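Corrado Marras
@corradomarras

A few people asked how things are going now that the arms do part of the handling work at Dondeo, so I'm going to try to answer in one go. Get a coffee, I'm not good at short.

Corrado Marras
@corradomarras

Some background for the newer folks. We sort and check returned toys and small plastic parts, mostly for Hulwood and a smaller client called Vitale. For years that meant hands, a table and a good lamp. I did it myself for nine years and my thumbs would like that noted.

Corrado Marras
@corradomarras

In April we started letting an arm do the picking on some of the jobs. I expected the big change to be speed. The bigger change so far is what people talk about at lunch! We used to complain about the clients. Now we argue about how you'd explain to a machine which end of a thing is the front.

Corrado Marras
@corradomarras

And I do mean argue. Give five of us a bowl and a toy ring and ask where the "right" place to take hold is, and you'll get five very firm opinions (mine is the correct one, obviously). 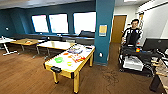

Corrado Marras
@corradomarras

What I worried about most was the quieter people. When the work was all by hand you could put your head down, do your batch well and go home, and that was a perfectly good day. Now there's more standing back and watching, more speaking up, more writing down why you stepped in. That suits some of us better than others and I don't want to pretend it's the same job with less lifting.

Corrado Marras
@corradomarras

So we changed the rota. You can still ask for a hand sorting shift, no explanation needed, and plenty of people do. I had one last week and loved it, radio on, the whole afternoon gone before I looked up.

Corrado Marras
@corradomarras

The parts with a hinge are their own chapter. Your fingers know a hinge before you do, they find the barrel and the flat bit and off you go. Getting that across to a gripper has taken more patience than anything else on the Kadano job, and most of that patience came from Þórey, so I've asked her if I can share the bit she wrote up for our internal page. She said yes, as long as I left her grumbling in.

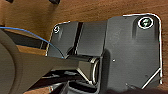

By Þórey Lund | Dondeo shop floor notes | 12 May 2020

Batch 3012 was the first one where I stopped hovering over the off switch. I still don't love the dark gray parts. The shape has a wide flat plate on one side and a chunky angled block on the other, and I would much rather pick up a hundred of them myself than write one more note about where a finger should go. But I wrote the notes, and by batch 3027 I was reading back my own handwriting and agreeing with it, so that's something. My shoulder is better. My patience is worse. Please stop moving my stool.

Corrado Marras
@corradomarras

Back to me. I read that out at our morning get-together and she got a round of applause, and the stool has now been labeled.

Corrado Marras
@corradomarras

To the person who asked if anybody lost their job over this: no, and I asked for that in writing before I agreed to help set any of it up. If you're about to go through the same thing where you work, ask early, and ask who gets trained first. We started with the people who'd been sorting longest and I'd do it that way again.

Corrado Marras
@corradomarras

Happy to answer more under here tonight, after I've fed the kids. If it's about pay grades for the new shifts, message me privately, we're still working through that one.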